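Trodau Table Linen, Ornberg
Frequently Asked Questions

We collected on this page the questions which our customers ask most often by telephone and in the shop. If you do not find your answer, please write to us or come by. The shop is in Flurken street, beside the bakery, and the entrance for pick-up is in the courtyard.

ORDERING AND RENTING

Can I rent only one tablecloth?

Yes. We have no minimum quantity when you pick up the linen yourself. For delivery there is a minimum order of 69 euros, without the deposit. Inside Ornberg the delivery is then free. For the villages on the other side of the river we ask a small fee, and you will see it in your offer before you confirm.

How early must I order?

For a family birthday two weeks are normally enough. For weddings between May and September please write to us as soon as you know the place of the party, even when the number of guests is still open. You can change the quantity until one week before the pick-up. After this, we can add pieces if they are in the house, but we cannot take pieces off the bill.

In December the white cloths go out very early to the companies for their year-end dinners. If you need white in this month, please ask already in November.

How large an event can you supply?

Our largest orders have been for 500 guests, with napkins for each seat and cloths for the buffet. For more than this we need to talk about it personally. Please ask for Liudmyla Zinchenko, she plans the big orders and she also knows most of the halls in the region and their tables.

Do you also rent tables and chairs?

No, only linen: tablecloths, runners, napkins, chair covers and the thick felt which is put under the cloth. For furniture we send our customers to Baranauskienė, the rental yard behind the freight station. We are two separate companies, so you will receive two bills.

What happens with my deposit?

You pay the deposit together with the rent. We give it back after the linen was counted and looked at, normally within one week. Small food stains, wine, coffee and candle wax which can be removed are included in the price. For burn holes, cuts and mold we must keep a part or the whole value of the piece.

SIZES AND SHAPES

How do I find the right size?

Measure the top of the table first. Then decide how far the cloth should hang down on each side and add this length two times. For a daily table a hand's length is comfortable. For a dinner it can go down until the seat of the chair. Only for a reception where people stand does the cloth need to reach the floor, and then you should measure the height of the table also, as folding tables are often a little lower than the ones at home.

Please measure, and do not take the size from a catalog of the furniture shop. Many times the customer was very sure, and then the cloth was too short on one side.

Can I put a square cloth on a round table?

Yes, you can, and many people like it. The four corners hang down lower than the rest and make points. On a small table this looks nice and a bit informal. On a large table with many guests the points lie on the knees of the people, so there we recommend a round cloth. You can also put a plain round cloth underneath and the square one on top of it. In this case the upper one may be smaller.

My table can be made longer. Which cloth do I need?

Measure it in the long position. If you are not sure whether you will pull it out, take the long cloth and fold the end under. It is less visible than two cloths which meet in the middle.

COLORS AND PATTERNS

Which pattern is good for a garden party?

Checks are asked for the most. They fit with simple plates and with flowers from the garden, and a small spot of sauce does not disturb so much as on white. Small checks look quieter, large checks look more like a picnic. If your plates have already a pattern, we would rather advise a plain color and checked napkins.
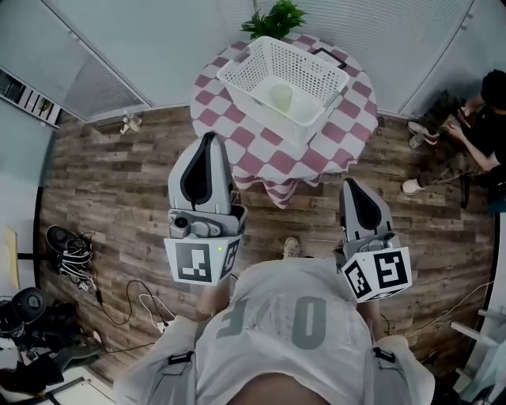

Checkered cloth in pink-red and white on a round table.

Are the colors on your website exact?

Not completely. Every screen shows red and green a little differently, and also the light in the room changes them very much. For weddings we lend a small bag with color samples. You can keep it for one week. Please lay the samples in the real room in the evening, with the lamps on, and decide only then.

Can I mix pieces from different orders?

With white and cream please be careful. Cloths that were washed many times have another white than new ones. When you order everything together, Tsutomu Fukuda in our sorting room chooses pieces of the same age. If you add three cloths later, tell us that they will lie beside the first ones, so that he can look for similar ones.

CARE, STAINS AND RETURN

Do I have to wash the linen before I bring it back?

No, please do not wash it. We prefer to receive it dirty. A stain which was washed too hot at home is often fixed forever. Only shake out the crumbs, take away leaves and pins, and let damp pieces dry in the air before you put them in the bag. Wet linen in a closed bag can have mold already after 2 days.

What should I do when red wine falls on the cloth?

Press a dry white towel on it, and do not rub. Then put some cold mineral water and press again. Salt is an old advice, but we do not like it so much, as it leaves hard borders and on colored cloths it can make a light place. Put a napkin over it and continue your dinner. When you return the cloth, tie a loose knot in the corner nearest to the stain. Then we find it quickly.

And candle wax?

Leave it until it is cold and hard. You can lift off the big part with a spoon. Please do not iron it with paper, even if your grandmother did it like this. With colored wax the color goes deep in the cotton, and it is then very difficult for us.

How do you wash?

Cotton and linen are washed hot, the mixed fabrics warm. We use a detergent without perfume. After washing, the cloths go a little damp through the roller iron, and then they hang before they are folded. In the summer weeks more than 1000 napkins can go through the laundry before one weekend, so please do not wonder if we cannot come to the telephone immediately.

Can you also wash my own tablecloths?

Yes. Bring them in the morning and tell us what you know about the material and about the stains. Old embroidery and lace are washed by hand by Kaja Grigaitė. She looks at each piece first, and sometimes she says no. Please understand that for very old threads we cannot give a guarantee.

How do I keep my tablecloths so that they do not get yellow lines?

Yellow lines come often from starch and from detergent which was not rinsed well. Store the cloths without starch, in a dry and dark place, and not directly on raw wood. It is better to roll them than to fold them. If you must fold, open them two times in the year and fold them along other lines.

DELIVERY AND PICK-UP

At what time do you deliver?

Arsen Skoryk drives in the morning, starting at 8 o'clock. He calls you when he leaves the address before yours. Somebody must be there to sign. We do not leave linen outside, also not under a roof.

Do you lay the tables?

Against an extra price, yes. We lay the cloths, smooth them with a steamer and fix them with clips if they are outdoors. Plates, glasses and decoration are not touched by us.

Something is missing in my delivery. What now?

Please count on the same day and call us before closing time at 5 p.m. Later it is difficult to find out where a piece stayed. If the fault is ours, we bring it to you without cost.

How can I pay?

By card or cash in the shop, or by bank transfer before the pick-up. Associations and companies in the region can receive a bill afterwards. For questions about bills please write to Shahram Yazdani and put your order number in the subject line. It is printed on the yellow tag on your linen bag.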